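Gripper comparison in simulation: frequently asked questions

Last updated November 27, 2024. Maintained by Sânziana Bucur.

What is compared on these pages?

We compare two grippers, Skostar and Brarkar, on the same kind of arm and with the same controller. Everything runs in the simulator first. Results on the real arm are kept in a separate table, and we ask you not to mix the two when you quote them.

How many trials are there?

At the moment 312 for Skostar and 356 for Brarkar. The numbers are not equal because in August we repeated a part of the Brarkar trials after a change in the friction settings. The older ones are still in the archive, but they do not count in the averages.

Why do you start in simulation and not with the real arm?

It is cheaper to make mistakes there. A wrong approach angle on a real carton can bend a finger, and then we wait for a spare part. In simulation we change the angle, start again and read the contact forces directly. The weak point is soft or thin material, where the simulator is too kind to the gripper.

What does the working area look like?

The main arm stands on a block on the table, and the objects are to its left. A second arm is on a pedestal behind. The room is simple, with plain walls and a smooth floor, and we keep it so for all trials.
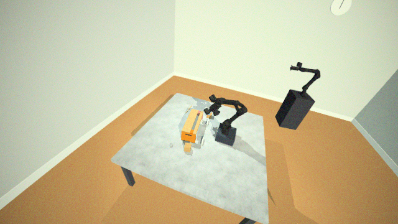 The main arm over the table, its gripper near the far end of the orange carton. The second arm is on the pedestal behind.

Is the second arm used in the comparison?

No, only the arm on the table is scored. The scene file contains both, and you can remove the second one if your computer is slow. Please tell us if you do this, because the camera views will be a little different from ours.

Which camera view does the controller receive?

Two views: one fixed camera that sees the table, and one at the wrist. If you want to try with the fixed camera only, set the wrist input to "none" in the settings file. In our experience the long objects suffer most from this, as the arm itself covers their far end during the approach.

Which controller do you use?

It is called Drinillow. It plans the path to a point above the object, then goes down slowly and closes the fingers until the force limit is reached. You may use your own controller, but then your results go in the open list and not in the main table.

What counts as a successful grasp?

The object must leave the table, stay in the fingers for the full holding time and be put down without falling. If the gripper pushes another object off the table, the trial is a failure, even when the grasp itself was good. Some users find this rule too strict - we have discussed it and decided to keep it.

Can I add a third gripper?

Yes. We need the model file, the mass of the gripper and the largest opening of the fingers. Moldovan was proposed by a user and is now waiting for a corrected model, as the fingers in the first file passed through each other when closed.

My results change from one run to the next. Is it normal?

Small differences are normal. If they are large, check first that the time step is the same as in our settings file, and then that you did not load the old friction values. These are the usual reasons.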